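Print this page | E-mail this page

Ilville Evening Drawing and Painting, Course Notes
Session 2: the grape bunch, the cutting mat, and drawing in a room lit from above
T. Ikonen

This site uses cookies to remember your settings. By continuing you accept them. OK | More

Notes typed up fast, same order as the talk. If you missed it, read the part on masses first, then do the homework, then read the rest.

Bring: pencil (HB and something softer), kneaded eraser, the cheap paper, the good paper, one black, one dark red, one green. Colored pencil or gouache, either is fine. No white this time. The white is your paper.

1. Why grapes

Old subject, painters have leaned on it forever. Reasons are boring ones. Same form again and again, so you get practice without changing the subject. Each one overlaps the next. Every one has its own highlight, its own shadow side, a bit of light bouncing in from the neighbor. And a bunch has a big shape of its own, which you lose the minute you start drawing balls.

We use artificial. Real ones sag and get eaten. Artificial ones stay put for the whole course, so you can come back to your drawing in September and the bunch is still the bunch. Downsides: the color is a little too even, and the shine is harder than on real fruit. Real grapes have bloom, the dusty bluish film. If you want bloom you have to make it up, and please don't, not in this exercise.

2. Masses first

Squint. Really squint, till the separate grapes go away. What's left is a dark lump with a lighter top. Draw that. Outline of the lump, straight lines only, no curves yet. Then the line where light turns to dark across the whole lump. One line, for the bunch, not one per grape.

Time limit for this stage is 95 seconds. Yes I time it. People who take longer start drawing stems.

Then shade the whole dark side one flat tone. Stop. Look at it from across the room. If it reads as a heavy thing sitting on a surface, go on. If it floats, the contact shadow is missing or too light. Nine times in ten it's too light.

3. Single grapes, and how few you need

Pick the ones nearest you, on the edge between light and dark. Draw those properly, full ellipse, even the part you can't see, then erase what's hidden. All the rest get hinted at. A bit of curve, a highlight, leave it.

Common trouble:
- every highlight in the same spot on every grape. They shift. Check each one
- outlines all the same weight, looks like a bag of marbles
- grapes in a row like beads. Overlap them, let some vanish
- stem drawn first and then grapes hung off it like ornaments

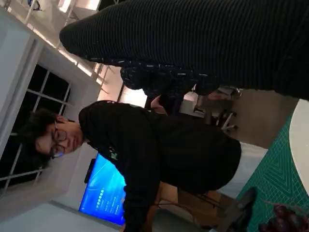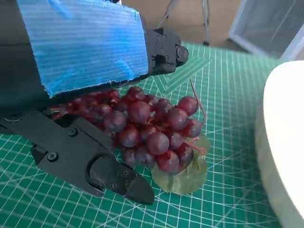
Color next, and the surface, becuase the two go together. Dark red on green is about as strong a pairing as you can get without trying. Near enough opposites on the wheel, so each one makes the other louder. The cutting mat under the grapes is doing half the work for you, so don't paint it as an afterthought. Mix the green down with a touch of your red before it goes anywhere near the paper, otherwise it screams. Same with the red: shadow side gets a little green in it, no black. The grid on the mat is useful too. It tells you which way the surface is tilting, and you can measure against it. Put in the grid lines close to the bunch, fade the others out. If you draw every line edge to edge the eye goes to the lines and the fruit dies.

4. Light

Evening class, so the windows give you nothing once it's dark out. Everything comes from the ceiling strips. Long bright line lights do two things. First, highlights are stretched, little dashes, where a single bulb would give dots. Draw what shape they are. Second, shadows go soft and double up, you get more than one edge. Pick the strongest edge and ignore the others, or you'll be at it all night.

Dark window panes are also a trap if you include any background. They look black. They're the darkest big shape around and they will pull everything toward them. Leave them out or knock them back to a mid tone.

Screens the same, a blue glow off to one side will creep into your greys if you let it. Some of you like that. Fine, but do it on purpose.

5. Dark on dark

Asked about this last time, short answer. Black cloth next to other black things: find the texture change, since you won't find a value change. Ribbing catches light in thin lines, all parallel, and the lines bend where the form bends. Loose cotton doesn't do that, it makes big slow folds. So draw the ridges on one and the folds on the other and leave the edge between them alone. Lost edge. It reads.

Speckled knit: flat dark first, dots last, and smaller dots where the surface turns away. Do not space them evenly. Hardest thing in the whole handout is spacing dots unevenly, try it.

6. Homework

a) Lump drawings, cheap paper, timed as above. As many as you can stand.
b) One bunch, pencil, good paper. Any fruit with lots of small parts is ok. Blackberries, currants.
c) Same bunch in dark red and green only. Black allowed for the contact shadow and nowhere else.
d) Optional: copy a strip of corrugated card, ridges only, as it goes from light into shade. Good practise for ribbing.

Paper: the Valtonen pad is what I use, 200 gsm for gouache, 100 gsm is enough for pencil. Soltov colored pencils have a decent dark red, their green is too yellow, mix it.

Bring b) and c) to session 3 and pin them up before we start. Names on the back. Next handout is folded cloth, the Vedulgate reader has a chapter on it, read the first half.

Sign up for our newsletter to get course dates by e-mail. Subscribe

Print this page | E-mail this page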